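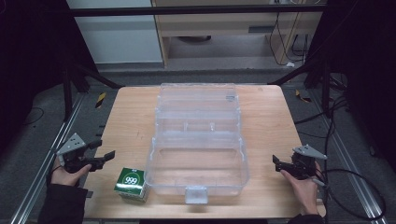
Packing Automation at Mernbridge: Questions from Staff

Last updated 10 March 2018

What is changing in the packing area?

Small cartons are now packed by hand into divided storage boxes at 30 benches. Under the Dundine project, part of this work moves to automated cells supplied by Zimgate. Box sealing, labeling and pallet work stay as they are.

Which jobs are covered in the first phase?

Single-carton placement into clear plastic boxes, on one line only. Mixed orders, fragile goods and returns are not in scope. The first phase covers 146 product codes out of the current range. The list is posted on the Lloyd system under Packing, Phase 1.

What are the hand-held grippers for?

An operator holds one in each hand and does the packing task with them. The movements are recorded and used to set up the automated cell. The fingers match those fitted to the cell, so a grip that fails in the hand will normally fail on the machine too.

Do I have to take part in recording?

No. Recording is voluntary and is paid at your normal rate plus the skills allowance. Sessions last 85 minutes including a break. To sign up, speak to Aurora Teixeira in Operations.

Will my recordings be used to measure my speed?

No. Recordings are stored under a session number and are not passed to line supervisors. Slow attempts and dropped cartons are kept in the set – they are useful to the engineers. Please do not repeat a task to make it look better.

Do I need to know how to program?

No. Operators moving to a cell attend a short course on loading, clearing jams, restarting and reporting faults. Changes to the cell program are made by Gaétan Caron's team.

Are positions being cut?

There are 179 people in packing and none of these positions is being removed in phase one. Four people per shift will move from the benches to cell operation. Grade and shift pattern are unchanged. Phase two has not been approved, and staffing for it will be discussed with employee representatives first.

What about wrist and shoulder strain?

The cells take over the most repetitive placements. The grippers put a different load on the wrist than bare-handed packing, so report any discomfort to Arif Mangundap and stop the session. Keep the cables clear of your feet before you start.

Who do I contact if my question is not listed?

Send it to Aurora Rebelo in Human Resources. Questions about safety go to Arif Mangundap. Answers of general interest are added to this page.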